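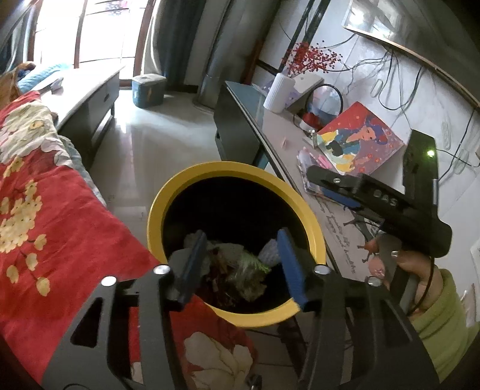
The Tredbridge bus went at 6 and she still hadn't packed. Napaporn stood in the kitchen with one boot on. Phone ringing somewhere - under the coats, maybe. Let it. It'd be Crisanto wanting to know if she'd signed, and she hadn't signed, and she wasn't going to tell him that with a mouth full of toast. The papers from Sandhu were on the table under the fruit bowl. She had gone looking for the envelope they came in, the one with the return address, and got as far as the yellow bin. Lettuce gone limp. One of those blue foam nets they put round fruit. A scrunched bit of pale grey paper, and for a second her heart went, but no, wrong colour, the envelope had been brown. She put the other boot on.

Her mum's house. 89 Brorkus Road, the one with the crook verandah and the lemon tree that had never once given a lemon. Sold, or near enough. All it wanted was her name in two places.

Crisanto had already done his bit. Signed in August, no fuss, blue pen, drove home. He wasn't even blood. Mum had put him on the title the year he fixed the roof and stayed for tea and then sort of stayed for eleven months of teas. Napaporn had been in Ditasier then. She'd rung on Sundays. Most Sundays.

Phone again. She found it in the pocket of a raincoat she hadn't worn since the funeral.

"You on the bus?"

"Nearly."

"Nap."

"I'm at the door. I've got the bag." She looked round for the bag.

"You don't have to come down. You can post it. Sandhu said post is fine."

"I know what Sandhu said."

Nothing for a bit. She could hear his kettle, the old one, Mum's, with the whistle that started low and went up like a question. He must have taken it when they cleared the kitchen. She'd wondered where it went. She had actually blamed her cousin for that kettle, had been short with her at Christmas over it.

"I want to see it first," she said. "Before. I just want to walk through."

"There's nothing in it."

"I know there's nothing in it."

"I'll leave the side gate open then. The front one sticks."

It had always stuck. You had to lift it and lean, and swear if Mum wasn't listening. She didnt say so. She said ta, and hung up, and threw things at the bag. Jumper, charger, the good socks. The papers, folded in half though they said do not fold. No pen. There'd be a pen.

Twelve minutes to the stop if you walked. She ran it with the bag banging on her hip and the laces on the left boot coming undone - past the chemist, past the school, a kid on a scooter yelling go lady. The driver had the door shut already. He looked at her. Opened it.

"Tredbridge," she said. No breath. "Return."

"When you coming back?"

She had her card out, hovering over the thing. Behind her someone sighed and someone elses baby started up.

"Lady. Tomorrow? Friday?"

"Can I leave it open?"

"Costs more."

"That's all right," she said, and tapped, and went down the back where the seats faced the wrong way, and did up her boot.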